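## 4. Setting up a shared world

This section is for the person who will host the world. If you only want to join a world of another player, go to section 5. You need Brallov version 2.4 or later, and one finished play-through of the prologue, because the Host menu stays locked before that.
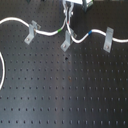
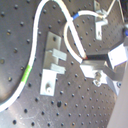
**Can I use my single-player world as a shared world?**

You can use a copy of it. The game makes the copy when you choose *Host > From existing save*, and your own world stays as it was. Quests which are half finished in the original will start again from their first step in the copy.

### 4.1 Before you start

Please check these points first:

- The host computer is connected by cable or has a stable wireless signal.
- Port 2733 is open in your router. The game can also find a free port alone, but then the port changes with every start and your friends must type a new one.
- You have 2000 MB of free space on the drive where the saves are kept.
- All players have the same version. The version number stands in the lower left corner of the title screen.

### 4.2 Create the world

1. From the title screen, open **Play**, then **Host**.
2. Choose **New world** or **From existing save**.
3. Type a name for the world. Only letters, numbers and spaces are accepted. The name cannot be changed later, so take a moment for it.
4. Choose the starting region. For a first group we recommend Meva. The river valley there has clean water, and the raiders do not come before the third night. Brunton is the harder start: food is easy to find, but the ruins are full of ferals also in daylight.
5. Set **Player limit**. The highest value is 24. With more than eight players, set **Loot density** to *High*, or the first villages will be empty after one evening.
6. Set **Friendly damage** to *Off*, *Half* or *Full*.
7. Press **Create**. The world is now being built. Do not close the game while the bar is moving.

> **Note:** On older computers the bar can stop for several minutes at the step "Placing rivers". This is normal. Please wait.

> **Caution:** If you choose *Full* friendly damage, explosives also destroy the storage boxes of other players, and the things inside are lost. There is no way to bring them back except from a backup (see 4.5).

### 4.3 Invite the players

1. Open **World > Players** and press **New invitation**.
2. Choose a role for this invitation: *Guest*, *Settler* or *Warden*.
3. Copy the code and send it to your friend.

One code works for one person. It stops working after it has been used once, or when you press **Withdraw**.

| Role | Can build | Can open shared storage | Can remove players |
|---|---|---|---|
| Guest | No | No | No |
| Settler | Yes | Yes | No |
| Warden | Yes | Yes | Yes |

A Guest can still fight, trade and carry things in the own backpack. To change the role of a player who has already joined, click on the name in the list and choose the new role. The change is valid after the player has left the world and joined again.

> **Caution:** Give the role *Warden* only to people you know well. A Warden can also remove the host from the player list. The host can come back at once, but the camp of the host will be marked as abandoned and anyone may take it down.

### 4.4 Settings for the night

The length of the night has a big influence on how difficult the world feels. You find the setting under **World > Time**.

- **Short:** ferals walk in small groups and do not attack walls.
- **Standard:** ferals attack walls, but only if there is light or noise behind them.
- **Long:** as Standard, and the radio tower at Nisell is active. The signal calls new enemies until one of the players has switched it off by hand.

You can change the length at any time, but a change during the night is only used from the next evening on.

If not all players can be online together, please turn on **Pause when empty**. Without this setting the time goes on as long as the host computer is running, crops dry out, and the generators burn their fuel – also when no one is there to use the power.

### 4.5 Backups

The game saves a backup each morning at sunrise (game time) and keeps the last five. To go back to one of them:

1. Ask all players to leave the world.
2. Open **World > Backups**.
3. Select the backup and press **Restore**.
4. Wait for the message "World restored", then start the world again.

Characters are saved separately from the world. After a restore, the players keep their level and their backpack, but everything they built after the backup is gone.

> **Note:** Do not rename the files in the backup folder. The game reads the order from the file name, and a renamed backup does not appear in the list.

### 4.6 If a player cannot join

**Error 328** means that the versions are different. Close the game on both computers, update, and try again.

**"World is full"** can also appear when a player lost the connection and the place is still reserved. Wait for two minutes, or open the player list and press **Free the place**.

**No message, only a black screen:** the player has usually an old mod in the folder. Start the game with **Safe start**, join once, and then turn the mods on again one by one.

Section 4 was written by Leonie Maihi and checked by Cledwyn Bellis. The changes to the backup steps were made in September by Tayla Ashby.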